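Gralaner Technical Institute Opens Robotics Workshop to the Public

2023-03-19

The Gralaner Technical Institute welcomed 80 visitors to its robotics workshop this weekend for the spring open day of the Jumside program, which studies how machines handle cloth and other soft household goods. Guests included students from nearby high schools, local employers, and residents of the Ilie district, where the institute has had its main building since it was founded.

The program was started with support from Stusano, a regional supplier of laundry equipment to hotels and care homes. It is now in its third year and is led by Ileana Pop, head of applied automation at the institute. In her opening remarks, Ms. Pop thanked the city for its continued interest and noted that the workshop had not received the public since December, when a smaller event was held for the families of enrolled students.

"Most people who come to see a robot expect to see it lift something heavy," Ms. Pop said. "We ask ours to pick up a shirt, and that has kept us busy for 3 years."

Visitors were received in groups and given a short introduction in the lecture room before moving to the workshop floor. Each demonstration lasted long enough for the arms to make several attempts at a task, and staff answered questions while the work was under way. The institute had asked that guests remain behind the marked line during operation, and the day passed without incident.
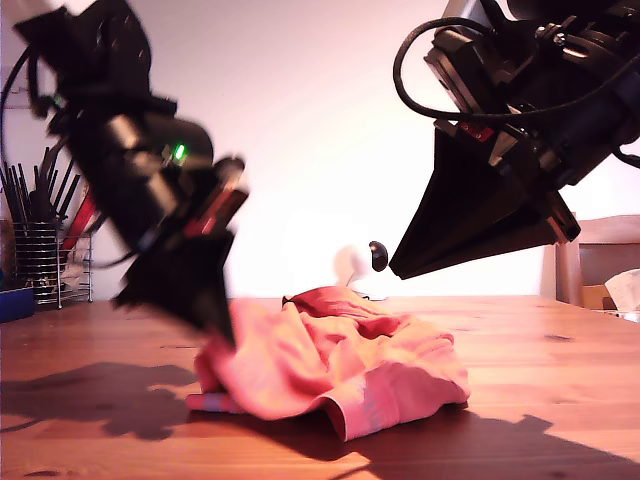 Handling cloth remains one of the more difficult subjects in automation, according to the program's staff. A metal part keeps its shape when it is gripped, and its position can be worked out in advance with good accuracy. A garment changes shape each time it is touched. The pink item on the wooden table during the demonstration was heaped in loose folds, with a strip of striped fabric sticking out at one end, and a heap of this kind gives the control software few clear edges to work from. Two arms are used so that one can hold the material while the other looks for a second place to grip. Staff explained that the choice of the first grip often decides how the rest of the attempt will go.

The tasks chosen for the open day were picking up a single item, spreading it on the table, and making a first fold. Ms. Pop told guests that the current system completes the full sequence in 55 percent of attempts with items it has not handled before. Results are higher for towels and napkins, which have straight sides and no openings, and lower for children's clothing. The program records unsuccessful attempts in the same detail as successful ones, and both are used to prepare the next version of the software.

Several employers asked when such a system might be ready for daily use in a commercial laundry. Ms. Pop replied that the institute does not expect to offer a finished product and that its role is to train people and publish methods. Speed remains a concern — a trained worker folds a shirt in a few seconds, and the arms need a good deal longer. A representative of Stusano added that the company's interest lies mainly in sorting, where workers must separate mixed loads by hand, and that no decision has been made on a trial at a customer site.

Questions from students dealt largely with courses and entry requirements. The institute offers 2 routes into the program, a full-time certificate and an evening course for people already in work. Applicants to the evening course do not need previous experience in programming, although a basic knowledge of electrical work is recommended. Places on both are limited by the size of the workshop, and the institute is reviewing whether a further room on the same floor can be fitted out for the coming academic year.

Teachers who wish to bring a class during the school term may arrange a visit through the admissions office. Groups should be accompanied by at least one adult, and closed shoes are required on the workshop floor. Visits are free of charge and are normally held in the morning, when staff are available to run the equipment.

A written summary of the demonstrations, together with the course calendar and application forms, will be available at the institute's front desk and in the Ilie district library. The next open day will be announced before the end of the summer term.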